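Folding Work at Brandes Linen Service: What Changes When a Machine Takes Over a Table

Elsa Amundsen
Work and Technology, Term Project
Tuesday, June 2, 2020

1. Background

Brandes Linen Service washes and folds textiles for hotels, restaurants and two nursing homes in and near Allville. The company has been at the same address since 1953. It employs 122 people, and most of them work on the floor in sorting, washing, drying, folding or packing. I chose Brandes for this project because my aunt worked there for several summers and because the company is now deciding whether to use robot arms for part of the folding.

Large flat items such as sheets have gone through ironing and folding machines for decades. Small items have not. Napkins, hand towels, aprons and cleaning cloths are still folded by hand at long tables. The trial concerns only these small items. It is run together with a company called Edberg, which develops the software for the arms. Edberg has its own test room in Allville, and nothing has been installed at the laundry yet.

2. How I collected information

I spent four days on the folding floor and one day in the test room. I interviewed nine folders, two shift leads and the production manager. I also talked with two of the technicians at Edberg. The folders asked me not to use their names, so I refer to them by job only. I had planned to come back in July for a second round of interviews, but the report is due before then.

3. The work today

A folder stands at a table with a cart of clean items on one side and a rack on the other. She picks up a piece, shakes it, checks both faces for stains and tears, folds it and puts it on the stack. Stacks are tied and go to packing. On the second day I was there, one table finished 1873 pieces in a shift, which the shift lead called a normal day.

The checking is easy to miss when you watch. I did not notice it until a folder showed me. She felt the hem with her thumb as she turned the cloth, and she pulled out three napkins in the time I stood there. Those go back to washing or to the rag bin.

Most of the folders have sore shoulders or wrists. They change tables every two hours, but the movements are much the same at each one. Several said the best part of the job is talking across the table.

4. The trial

The arms work in pairs, one for each end of the cloth. In the test room they practice on single pieces laid out on a table, in different colors and sizes. A thin cloth is harder than a thick one. So is a dark cloth on a dark table, according to one technician, and she makes a point of testing those too.

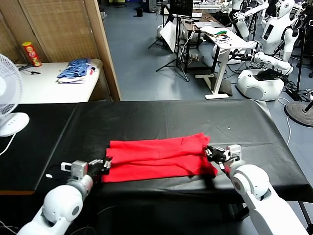 The technicians keep a log of every attempt and mark the ones where a person had to step in. During the week of my visit they logged 392 attempts on napkins and hand towels. I was not given the share that went well, only told that it is better for towels. Both technicians said that speed is not what they are working on at the moment. They want the grip to be right first.

Under the plan I was shown, a folder would become an "operator" with two stations to look after. The operator would load items, clear mistakes and do the stain check. The check would then be done before folding, as a separate step.

5. What the employees think

Opinions were mixed. Four of the nine folders were positive, mainly because of their shoulders. Two were against it. The other three said they wanted to know about pay and hours before they had an opinion. Brandes has promised that no one will be let go during the trial, but the promise does not cover the time after it.

One folder with many years at the company was worried about the stain check. She finds half of the bad pieces with her hands while folding, and she did not think she would find them by looking at a pile. The production manager had not heard this before I brought it up. He wrote it down.

There was also the question of company. Two stations per operator means more distance between people, and the drawing puts the operators with their backs to each other. One of the shift leads has asked for the layout to be turned.

6. Discussion

The folding itself is the part that can be described in steps, and the plan is built around it. The checking, the rotation and the talking are not in the plan to the same degree. In the Evden case we read in class, the packing workers were brought in after the equipment was ordered, and most of their suggestions came too late to use. Brandes still has time to do this differently. I would suggest that two folders from different shifts spend a day in the test room before the layout is fixed, and that the stain check is tried out both ways.

My material is small, and I only visited during day shifts. The night shift folds more towels than napkins and may see the matter differently.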